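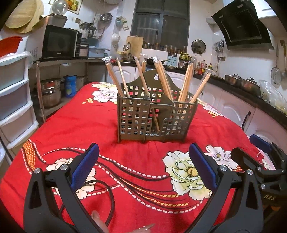
Chopstick holder on a red peony cloth.

Clivis is a printing works on the edge of Prosdale, in two long brick sheds beside the canal. It prints cloth, mostly for tables and curtains, and opens its doors to the public once a year, in November. I went with my sister, who sews, and we stayed from ten in the morning until they started sweeping up.

Entry was free but you had to book a slot. The car park fills early and the overflow is a field, which was soft. If you can come by train, do. The station is a fifteen-minute walk along the towpath and there were paper signs tied to the railings at each bridge.

We were given a sticker and a plan of the sheds and told to wait by the loading door. Our guide was Szabolcs Simon, who has run the finishing end of the works for a good many years. He had a small speaker clipped to his jacket, and we could hear him well except beside the washing range, where he gave up and pointed.

The tour starts in the cloth store. Plain cotton comes in on rolls and is stacked by width. The heaviest quality is kept for tablecloths and the lighter ones go for curtains and lining. Simon passed round two squares of the same cotton, one as it arrives and one after it has been boiled and bleached. The first was the colour of porridge and felt slightly greasy. He said most printing faults are really preparation faults, and that if the cloth goes in with any size left on it the colour will sit on top and come off in the first wash.

From there we went to the screen room. Clivis has 1,418 screens in store, on racks that go up to the roof, and the oldest patterns in regular use are large flowers on a plain ground. Each colour in a pattern needs its own screen. A big peony with shading can take nine or ten, and stripes add more if they cross the petals. A woman at the light table was touching out pinholes in a screen with a fine brush. She let people look through her magnifier, and there was a queue for it, mainly children.

The drawing office next door was quieter and I could have spent longer there. They had laid out one pattern at every stage, from a gouache sketch on card to the finished repeat. The hard part, we were told, is the join. A flower that looks fine on its own can make a diagonal line across the room when it is repeated up and down a pair of curtains. They pin long lengths to the wall and stand at the far end to check. One design on show had been altered four times to get rid of a stripe of leaves that only appeared from a distance. I could see it on the first version once it had been pointed out, and then I couldn't stop seeing it.

The main shed has two machines. The older is a flat-bed line 49 metres long, bought second-hand from a firm called Zanetti, and it is still used for the large florals. The cloth is stuck to a moving blanket, travels one repeat, stops, and all the screens come down together. Then they lift and it moves on. It is slower than I had imagined, and much louder. The newer machine uses rotary screens and runs without stopping. We saw that one at a standstill while they changed over from a blue check to something in green.

They ran a red ground on the old line for visitors. It went down before the flowers, and Simon explained that red is the colour they worry about most. It shows every streak, it is slow to wash clear, and a cloth that bleeds on to somebody's white plates will be sent back. Samples of each batch are left pressed overnight between damp white pieces. A board by the office had a row of these tests pinned up, passes at the top and failures below, and some of the failures were very pink.

After printing, the cloth is dried, steamed to fix the colour, washed, and dried again. We walked past all of this quite quickly as the steamer makes the shed very warm. The washing range uses a lot of water, and there was a display on the wall about how the rinse from the last tank is sent back to the first. Finishing is at the far end, where the edges are trimmed and the cloth is checked over a lit frame. Two people work each frame and mark faults with a coloured thread in the selvedge. My sister asked whether the checkers ever disagree. They do, and Simon has the last word.

Lunch was in the old boiler house. It was noodles or soup, both from a local stall, and the tables were covered in the works' own cloths. The noodles were good and came in a bigger bowl than I could finish. Tea was extra. There were not quite enough seats between half past twelve and one, so it would be worth booking a morning slot that ends before noon, or bringing something to eat outside if the weather holds.

The talk in the afternoon was about the history of the site. It was originally the Lakine bleach works and the name can still be read on the canal side, in white brick. Cloth was laid out in the fields behind to whiten in the sun, and the speaker had an old map showing the drying grounds going back as far as the church. They are houses now. At its busiest the place employed 2,060 people. Today it is 70, and that includes the shop. The slides were a little dark and the talk overran, but I was glad we stayed for it.

The shop sells seconds on open day only. Tablecloths are folded by size and the faults are marked with the same thread the checkers use, so you can find the place before you buy. Ours has a small smear in one petal near the hem. There were also remnants by weight, which went fast — the bins of small pieces had been picked over by the time we got there at three. Curtain lengths were better stocked. They take cards, but the reader in the shop is slow and people with cash were served first.

A few practical points. The sheds are level throughout apart from the drawing office, which is up a flight of iron stairs with no lift. Flat shoes are required and two people in our group had to borrow overshoes. Ear defenders are handed out at the door of the main shed in adult and child sizes. Toilets are by the loading door and in the boiler house. Dogs have to stay outside. Bookings for next year open at the end of the summer on the Clivis website, and the ten o'clock slots go first.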